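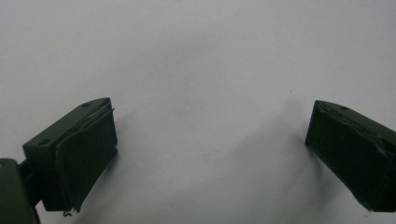 Pale gray-white, matte, no pattern. The light does most of the work.

The Case for the Plain Surface
By Bartosz Sowa
December 3, 2019

When people ask me what color their worktop should be, I say pale gray or off-white, no pattern, no shine. Most of them are disappointed. They have usually come into the shop with a page torn out of a magazine, and on the page is something with gold veins in it.

I have been cutting and fitting tops for kitchens and workrooms in Faner long enough to have replaced a good many of my own. That is what changed my mind. When I started I sold a lot of pattern. We had 52 samples on the wall in the first shop and you could have counted the plain ones on your fingers. The plain ones were at the bottom where people's knees went. I thought of them as the cheap end, something for a utility room or a rental.

The argument you always hear for a busy pattern is that it hides the dirt. It does. A speckled brown top will hide crumbs, coffee, a smear of jam and a fair amount of sugar. I used to say this to customers as if it was a good thing. But I eat off that surface, more or less. I roll dough on it and put bread down on it while I look for the knife. I would like to know what is there. With a plain pale top you see the crumb and you wipe the crumb. It takes a few seconds. With the speckled one you find out about the jam with your sleeve.

My sister has the speckled kind, and I fitted it for her, so I can't complain too loudly. She lost a small clear earring back on it once and we went over that counter with a flashlight. On mine you would at least have had a shadow to look for.

Shadows are a bigger part of this than people expect. A flat pale surface is never one color all day. Mine goes a bit blue in the morning near the window and a bit warmer and duller at the end by the wall. Put a hand over it and there is a soft gray shape under the hand. If you do any close work, sewing or sorting screws or filling in forms, that matters. You see the edges of things. A dark thread on a pale top is easy. So is a pale thread, if the top is matte, since it throws a thin line of shadow next to it.

Which brings me to shine. I am against it. Gloss looks very good in a showroom where the lights are set up for it. At home you get the ceiling lamp looking back at you, and the window, and every place somebody leaned. People think a gloss surface is easier to clean because it feels smoother under the cloth. In my experience it needs cleaning more often and then it needs drying and buffing afterward or it streaks. A matte finish you wipe and walk away from.

There are fair things to say on the other side and I will go through the ones I hear most.

The first is that it looks like a hospital. I understand this, and if you pick a hard bright white and put a cold bulb over it, you will get something like a hospital. So don't pick that one. There is a lot of room between bright white and beige. The gray-white I like best has just enough gray in it that a sheet of printer paper looks white lying on top. That is my test and I tell everybody to do it. Take a piece of paper to the showroom. If the paper vanishes against the sample, the sample is too white for a house.

The second is stains. Turmeric, beet juice, red wine, cheap felt pens. Yes, a pale top can stain, and a laminate like the Venex one I use most will hold on to turmeric for a while if you leave it overnight. It faded off mine, mostly, after a few weeks. I can still find the spot because I know where it is. But a dark top shows flour, salt, dust, hard water and the bottom of every glass. You are choosing which mess you want to see, and I would take one turmeric mark a year over water rings every day.

The third is scratches. Here I give some ground. A solid color shows a scratch more than a pattern does, and there's no way around that. Use a board. I also think a few scratches in a matte surface are easier to live with than the same scratches in a gloss one, where they catch the lamp.

The fourth is that it's boring. This is the real one. The other three are usually standing in for it. People spend a lot of money on a top and they want to see where the money went. A couple I dealt with in April had set aside over 200 dollars just for the decorative edge strip, before we had talked about the top at all. It was their money and I fitted the strip. But I did say to them that the counter would spend its life with things on it. The kettle, the mail, the bread, a bowl of onions. Those have their own colors. If the counter is also busy, then you have two busy things fighting, and you end up buying plain dishes to calm it down. I would do it the other way. Have the blue bowl and let the counter keep quiet.

I feel the same about walls behind a desk or a bench, for what it's worth. We painted the shop wall with a flat off-white from Truneo three years ago, and people who come in now can hold a sample against it and see the sample. Before that it was a green stripe paper that my father put up, and every color that went in front of it turned slightly pink. We sold some tops off that wall that I'm sure looked different when they got home.

The sign outside still just says Sowa, in his lettering, and he would not have agreed with any of this. He liked a marble effect. He thought a plain surface looked as if you hadn't finished the job. I think there was some pride in it — he'd grown up with bare boards and oilcloth, and a pattern meant you had got somewhere. I don't look down on that. A lot of my customers are his old customers and they feel the same way, and I cut them what they want.

What I ask is that they take the plain sample home too. A big one, at least the size of a tray, because the little squares tell you nothing. Leave it flat where the top is going to be, for 5 days if you can stand it. Don't prop it against the tiles. Standing up it gets different light and you'll be judging a wall. Put your cup on it in the morning and chop something next to it. Look at it with the lamp on and then with the lamp off. If after that you still want the gold veins, come back and I will order the gold veins.

Some do. More of them than you'd think come back with the tray-sized piece and ask if they can keep it until the real one arrives. I have let that happen often enough that I am now short of samples in the gray-white, and the next box isn't due until after the holidays.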